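Working next to the arm: shop floor tips, housekeeping and washroom crew

Kedville site, Bhatia building. Updated March 11, 2022

Typed this up between shifts so excuse the spelling. Things we learned since the arms came in. Add yours at the bottom of the printout by the time clock and I'll put them in next round.

Before the shift

Check the board first. If the arm is down for service the board says so and you do that route by hand, old cart, old list. Don't wait for someone to come tell you.

Old cart stays stocked. Always. Last August we let it run empty for 3 days and then the Herkel unit threw a fault during the plant tour. Running up to the second floor for bin liners with visitors in the hall, not fun.

Sleeves rolled or buttoned. Lanyards off, in the pocket. Same rule as the packing line.

Know where your stop button is. Touch it on the way in. Sounds silly, do it anyway.

Clearing up for the arm

The arm puts back what it knows. Anything else it either leaves or stops on. So loose stuff is your job now, more than it was before.

- Phones, cups, earbuds, paper: out of reach before you press start.
- Bottles closed, trigger heads turned to OFF. A half turned nozzle will drip all down the side and then the label peels and then no one knows what's in it.
- Bins no more than three quarters full. Overfull ones tip when they get bumped.
- Wet floor? Mop first, start after. Base feet and puddles don't mix.
- Lids down. Seat lids, bin lids, all of it, unless the card for that room says open.

Give it room. Tape line on the floor is 15 inches past the furthest it can go. Stay behind it while the light is green. Amber you can step in. If your not sure what color you're looking at, treat it as green and stay out.

Cleaning the arm itself

Power off at the wall, tag on the plug. Then:

Damp cloth, drop of dish soap, wring it out hard. Wipe down from the top so you're not dragging dirt over clean parts. No spray straight on the joints, spray the cloth. No bleach anywhere near the collars, it eats the seals and they take weeks to come in.

Fingers get done last with a seperate cloth. Old toothbrush for the gap. Let them dry before you plug back in, ten minutes with the door open is plenty.

Dust under the base builds up fast. Flat duster, the long kind, or a ruler with a sock on it.

Hands and backs

Less scrubbing now, more standing. Different sore places. Few things that help:

Mat at the watch station. We got two from the Skovthorpe warehouse when they closed the mezzanine, both good, swap them so they wear even.

Swap every hour. One watches, one does stock and detail work. Watching for a whole shift makes you dopey and you miss the amber.

Gloves still matter even if you only touch the bottles. Cracked knuckles came back this winter because people quit wearing them.

Detail work is still ours. Hinges, behind the tank, the strip of caulk, corners where two walls meet. Keep a narrow brush in your apron. Vinegar and water for the lime ring on the flush lever, leave it five min, wipe, rinse. Never on the same day as bleach, never in the same bucket.

Jobs, since everybody asks

No one on this crew has been let go over it. Hours moved around. Early round got shorter, afternoon got longer, and there's a training slot that's paid, so take it. Around 14 people have gone through so far. Form is in the tray, number 519, fill in both sides or it comes back.

What some of us don't like: less talking. Used to be two to a room. So the 10 minute break is back together at the same table, and it helps more than the new mats did if you ask me.

Practice runs

Try a room layout on the training screen before you do it for real. Move things around in there all you want, nothing breaks. Then set up the real one the same way.
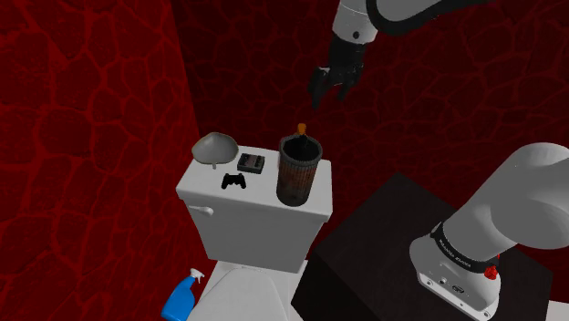 Who is responsible for the room while the arm is running, the operator or the supervisor?

The person signed in at the watch station is. If you step away, sign out and hand over out loud to whoever takes it, and hit pause until they have the station.

Odds and ends

Write the fault code down BEFORE you clear it. Clearing wipes it. Back of your hand, whatever.

Pencil on the route cards, they change too often for pen.

Refill trigger bottles over the sink with a funnel, to the shoulder and no higher. Date on masking tape, on the bottle not the cap. Caps wander.

If it drops something let it finish stopping. Don't grab. Floor stuff can wait a minute.

Microfiber washes on its own, warm, no softener. Softener makes them push water around instead of picking it up. If a batch already got softener, wash twice more with a bit of vinegar.

Squeaky cart wheel: hair round the axle, nine times out of ten. Seam ripper gets it out, there's one in the Herkel drawer with the spare fuses.

End of shift, park the arm, stop button in, cards back in the slot, old cart topped up for whoever's on next. Liners are on the bottom shelf now, not the top.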